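Strickstulpen, Socken und andere weiche Kleinigkeiten ordentlich zusammenlegen

Bei uns in Grellau liegt nach jeder Wäsche ein Häufchen flauschiger Sachen herum, und ich setze mich damit am liebsten an einen freigeräumten Tisch, mit Tee und viel Zeit (ja, wirklich!). Zuerst streiche ich jedes Stück mit der flachen Hand glatt, ganz ohne zu ziehen.

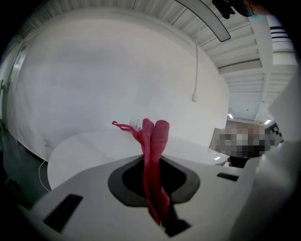 Lose Fädchen bitte nie abreißen! Mein Nachbar Heriberto Montoya nimmt eine stumpfe Nadel und zieht sie nach links durch, das hält jahrelang. Danach einmal längs falten, dann locker rollen, höchstens 4 Rollen nebeneinander in die Schublade.

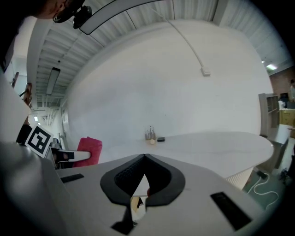

Wolle wasche ich übrigens bei 30 Grad, mit wenig Waschmittel, und im April kommt alles Dicke mit einem Lavendelsäckchen nach oben in den Schrank.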